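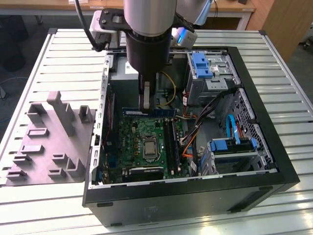 Page last changed: 8 Dec 2024

Hemthorpe had its open day in November, and I went because it was free and there was a promise of soup. The soup was at the far end of the building, past 2 flights of stairs and the computer room, so I got the computer room first.

I haven't looked inside a desktop tower since college, and I'd forgotten how much of it is air and cable. The one on the bench lay on its side with the panel off, black, red and orange wires running across the board like somebody's plate of leftovers. Blue drive rails, a blue SATA cable, a blue memory module – someone at the factory had a favorite color. The bench itself is all slotted aluminum rails. I dropped a pen cap near it and spent some time looking.

Sabina Navaratnam runs the room and was patient with me. She explained that memory goes in only one way around, and that people still manage the other way. Old towers come in at 4 dollars apiece, she said, and 100 of them take up more closet than you'd think. 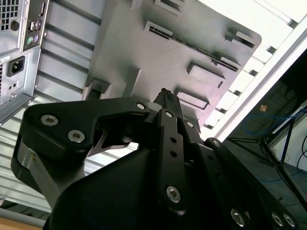

The side panels, she went on, are where most visitors come to grief. Everybody can get one off. Putting it back means lining up a whole edge at once, and I have seen grown adults lean on it with an elbow. Gil-soo Ma, at the next bench, keeps his case screws in a Grendlow mustard jar and would not lend me one to look at.

I stayed 35 minutes longer than I'd planned and left with a leaflet and a great respect for cable ties. The soup was lentil. They had run out of bread.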